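Wrist camera (robot arms)

From the Pesgate Encyclopedia of Workshop Robots. Last revised 24 August 2021.

A wrist camera is a small camera fixed to the last joint of a robot arm, or to the body of the gripper itself, so that it goes wherever the hand goes. You'll also see it called a hand camera or an eye-in-hand camera, and I use all three without much discipline. The opposite arrangement, where the camera sits on a pole or the ceiling and looks at the arm from outside, has its own entry under Fixed camera.

I wrote most of this entry after a long spell of trying out wrist cameras and fingers at Drokcombe, so it leans heavily on what I saw there. If your arm is bolted to a bench and never goes anywhere, some of it won't apply to you.

Why put it on the wrist

The big attraction is that the camera gets closer to the thing as the fingers do. A part that is a smudge from the ceiling fills half the picture by the time you're about to close on it, just when you want the detail. The other attraction is that the camera and the fingers never move relative to each other (unless something has come loose, see below), so once you know where the fingertips sit in the picture you know it for good.

The price is that you only see what the hand is pointing at. Turn the wrist and the whole room swings round with it, and if you've asked the arm to look for something behind it, tough luck! I'm fond of wrist cameras, but I wouldn't run one with nothing else on a job where people walk past.

Fingers in the view

Every wrist camera I've used has its own gripper in shot, and how much of it is the first thing I check. Some people want the fingers out of the way altogether. I like to see both tips, one in each bottom corner, with a decent gap between them to look through. That way you can tell at a glance which side is going to touch first.

The trouble is how much the fingers hide. Dark, chunky fingers are lovely and easy to pick out against a pale floor, but they sit in front of the nearest things, and the nearest things are usually what you're after. Crates on a rack are a good test of this. The upper tiers are nearly always in plain view, and it's the front of a crate on the lower tier that slips behind a fingertip. Tilted roller tracks make it harder again, with the crate sloping one way and the finger leaning the other.

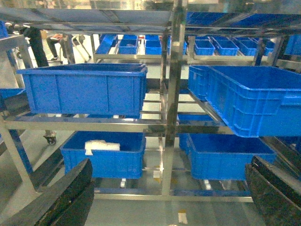 Lens and angle

You have two choices here, wide or narrow, and I've gone back and forth on it more than I'd like to admit. A wide lens takes in a whole rack from quite close up. It also takes in lights, doorways, passers-by and every blue crate in the building, and your software has to cope with the lot. A narrow lens gives a calmer picture but you spend ages moving the arm about trying to find things.

For general fetching and carrying I've settled on wide. For close fitting work, pegs and plugs and that sort of thing, I'd still go narrow.

Tilt matters as much as width. A camera looking straight down the line of the fingers gives you the best sense of where the grip will close, but then you see very little of the room. Tip it up a touch and you get the far side of the table as well. I do this one by eye (there's probably a proper way) and then lock it off and leave it alone.

Things that confuse it

Shiny metal is the worst. Steel posts, roller tracks and glossy floors all throw light back at the camera, and the bright patches slide about as the wrist moves, so a patch of glare can look for all the world like an object on the move. Clear panels are nearly as bad, as the camera sees partly through them and partly the ceiling in them.

Rows of identical things come next. A shelf of small bins, all the same blue, is very hard to keep track of if the arm shifts sideways between one picture and the next, and I've had the software cheerfully swap one bin for its neighbour. Sticking a different mark on each bin helps a great deal.

Then there's plain old distance. Round tables and turntables are where I notice this most, with something standing at the back of the disc looking much nearer the middle than it is when the camera is low. A green cup on a green surface adds a colour problem on top of that one. A lid in a lighter shade gives the software something to hang on to, and I'd far rather aim off the lid than the body of the cup.

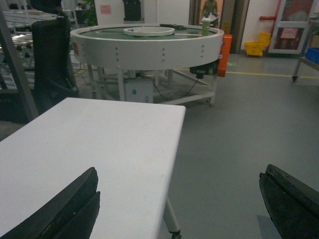

If you can raise the wrist before you judge the distance, do. I look from high up first, come down part of the way, look again, and only then go in. It's slower, and people watching do get impatient, but I've never regretted the second look. It also gives you a chance to spot loose cables, which a low camera tends to read as part of whatever they're lying against.

A small comparison

My main trial was between a pair of Bomico fingers and the set that came with the Romaniuk arm, using one camera on one mount throughout. I made 117 attempts with each, mostly crates and cups. I'm not going to pretend this was science, as I was choosing the objects myself and I got better at it as I went along.

The Bomico fingers hid more of the picture, no question. They were also easier for the software to pick out, so it was seldom in doubt about where the tips were. The Romaniuk set left a clearer view but it lost track of its own fingertips 6 times, always against something dark. I kept 984 pictures from the trial and still go back to them when I'm trying out new settings.

Worn edges deserve a mention too. Once a finger gets scuffed it no longer matches the clean outline you taught the system, so take a fresh set of pictures every now and then. I do mine each December and whenever I swap the pads.

Mounting and cables

Use two screws at the very least, with thread lock. A mount that has crept by the width of a hair will put the grip off by enough to miss a cup handle at arm's length. Leave slack in the camera cable for a full turn of the wrist in both directions, and clip it to the arm above the last joint.

See also

Fixed camera; Finger pads; Hand-eye calibration; Glare; Turntables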